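Werko Setup Guide, April
By the Felska product desk

4. Setting the shelf and doors

1. Open the left main door all the way and empty the compartment.
2. Lift the shelf at the front and slide it out.
3. Move the shelf pins to the height you want - all four at the same level.
4. Slide the shelf back in and press down on each corner.
5. Close the left door, then the right.

Note: Pins are sold as part 381.

CAUTION: Do not climb on the shelf or hang from an open door.
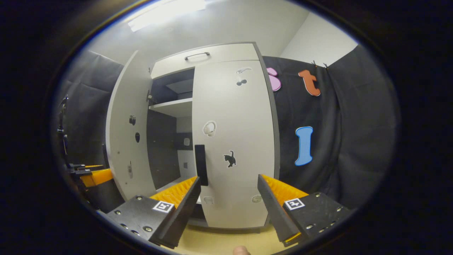

Can the stickers be taken off the doors later?

Warm each one with a hair dryer on low, peel slowly from a corner and wipe the spot with soapy water.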